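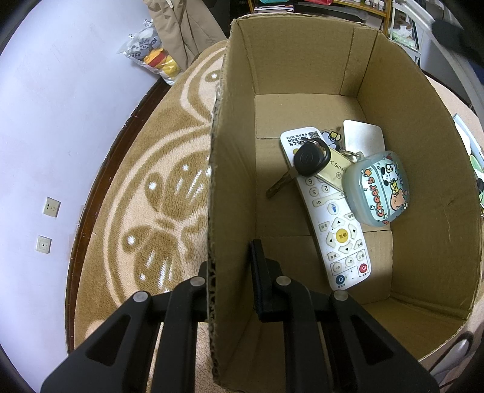
Workshop notes: Grippers

Setting up the hand-held gripper for box work

By Chantal Girard. Jul 10, 2021

These notes cover the Jandance hand gripper, the two-finger version with black linkage arms. They assume the fingers are already printed and the arms assembled. If not, do the linkage page first and come back when the fingers open and close without catching.

Cardboard boxes are a good first target for a home build. The wall is thin, it gives under load, and it will show every fault in the finger alignment. The grip is taken over the top edge, with one finger outside the wall and the other inside.

You will need
The assembled gripper
Pads for the fingers, narrow black rubber strip
A 2 mm hex key and a small flat file
An open cardboard box, any size that the inner finger can reach into
A few household items to put in the box

1. Check the pivots
Work along the pivot screws at the upper ends of the arms. Each should be tight enough that the arm has no side play, and loose enough that it falls under its own weight when the trigger is released. Tighten by an eighth of a turn at a time. Open and close the fingers 40 times, then check again. On the Bergeron screws the first setting nearly always slackens.

2. Fit the pads
Clean the inner face of each finger and let it dry. The pad runs lengthways down the finger. Start at the tip and press upwards so that no air is trapped. Trim flush with the file, not a knife. An overhanging pad will catch on a torn cardboard edge and peel.

3. Set the opening
Close the fingers until the pads touch, then back off the stop screw until there is a gap of 7 mm. This clears a single corrugated wall with a little to spare. Double-wall boxes need the stop moved to the next hole.

4. Load the box
Put mixed objects on the floor of the box. A TV remote, a bunch of keys and an earbuds case cover make a useful set: one long and rigid, one that shifts about, one rounded. Lay the keys on top of the remote. If the box is jerked during the grip they will slide, and you will know without measuring anything.

Fold the flaps clear of the wall you intend to hold. A flap lying across the floor elsewhere can be left. A rug underneath is fine and stops the box skating.

5. Take the grip
Lower the gripper with the fingers either side of the wall. Keep the tool upright. Bring the inner finger against the cardboard first, then close the outer one. Pull gently. If the wall creases before the box moves, the fingers are too near a corner or the pads are not parallel.

Repeat at several points along the edge. Note where the pads slip.

Wear
Nathalie Dufour ran the previous pads to 1686 closures before the lower end lifted. The Lemero strip is rated by us for 2000, after which we change it whatever it looks like. Write the fitting date on the handle in pencil.

Next page: adding the Bovetti force sensor to the outer finger.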